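About us

Hello, and thanks for clicking through to the page most people skip! I'm Frauke Gerlach, I started Fikitz, and I still write most of the words on this website myself (which you can probably tell). We're a small company working on how humanoid robots learn to use their hands and their legs at the same time. If you came looking for a price list, there isn't one yet – but do read on, and there's an email address at the bottom.

How we got going

I spent years working on robot arms that were bolted to benches. Lovely things, very accurate, and completely stuck. Every time I showed one to my family somebody would ask when it was going to do the laundry, and I'd mumble something about mobile bases and change the subject. Then in February, the first winter after I'd left my old job, I rented a flat-sized workshop with proper wooden floors and a dodgy radiator and decided I'd like to have a better reply.

The name doesn't mean anything, before you ask. My niece made it up for a stuffed rabbit and the web address was free.

What we work on

The short version: touching things is hard when you're standing up.

Think about leaning over a table to pick up your keys. Your arm goes out, your weight shifts, one foot presses a bit harder than the other, and you never notice any of it. Most walking robots treat those as two separate jobs. One bit of software keeps the body upright, another moves the arm, and each one sees the other as a nuisance. The arm reaches, the balance software feels a shove and corrects for it, and now the hand is in the wrong place, so the arm corrects too. You get a wobble, and if you're unlucky the wobble gets bigger.

Our method is called Jolton, and it joins the two jobs up. Before the hand moves, the robot works out a guess at what the reach will do to its feet, and the legs start shifting to suit. When the fingers meet something solid, such as a tabletop, the robot is allowed to count that contact as a third point of support. It can rest a little weight there, like you do when you put a hand on the worktop to look in a low cupboard. We only let it use a small amount, as plenty of the things it touches would slide away if it pushed properly.

It learns the guess from practice. We do a lot of reaches in simulation first, then a much smaller set on the real machine, and we feed the mistakes from the real ones back in. The simulation is quick and rather too optimistic (its tables never flex and its floors are perfectly flat), so that second step matters more than I expected when we began.

What we've found so far

We put our first proper write-up online on Aug 29, 2019. The main test in it was deliberately dull: stand at a table, reach for a small object near the end of it, close the hand, lift, put it back. We ran 40 real reaches with the old split set-up and 40 with Jolton, using the same objects in the same spots. The split version finished 30 of them. Jolton finished all but 2, and both of those went wrong at the fingers, with the body still quite steady.

Before that there were 2000 simulated reaches, which sounds grand but was really one computer left on and a lot of tea.

I don't want to oversell it. The robot wasn't walking during the test, the objects were all light, and the table height never changed. When we tried a lower surface afterwards, just to see, the knees didn't bend nearly enough and the reach came up short. We're working on that at the moment and it's slow going. I suspect we taught it to be too fond of standing tall.

How a day here looks

I'd love to tell you it's all clever maths. A good half is cable wrangling, tightening things, and putting the same small object back on the same bit of table. We work in an ordinary sort of room on purpose, with furniture and appliances in it. Labs tend to be wide open and tidy, and then the robot goes somewhere with a table leg in a silly place and falls to bits. (Not literally. Well, once.)

We reset between reaches by hand. I've been asked why we don't automate that, and one day we might, but standing next to the machine all afternoon is how I spot things. The feet give it away first. If a reach is going to go badly you'll see the weight settle oddly before the hand gets anywhere close, and no graph has ever shown me that as quickly.
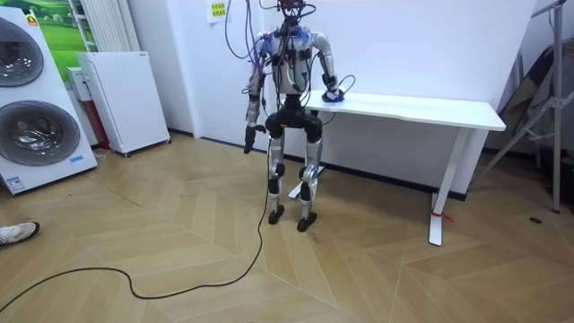 Who we work with

Holub look after our hand mechanics and are very patient with me about fingers. They've rebuilt the thumb joint more often than either of us would like to admit. Clundia run the simulation side with us and have lately been adding floors that aren't perfectly flat, which I've been begging for.

We also take a student now and then for a few months at a time. You don't need to have touched a humanoid before. I do ask that you've built something with moving parts and had it misbehave, and that you can write down what happened in plain words.

What's next

Lower tables, as I said. Then taking a step as part of the reach, so the robot can decide that the thing it wants is too far off and shuffle nearer without being told to. After that I'd like to try two hands, which makes the sums a good deal uglier – the body has to plan for both at once, and the hands don't always agree.

Get in touch

If you work on balance or contact, or you've read the write-up and think we've got something wrong, please write! The address is hello at fikitz, and it comes straight to me. I answer in batches, so give me a week or so before you nudge.

Frauke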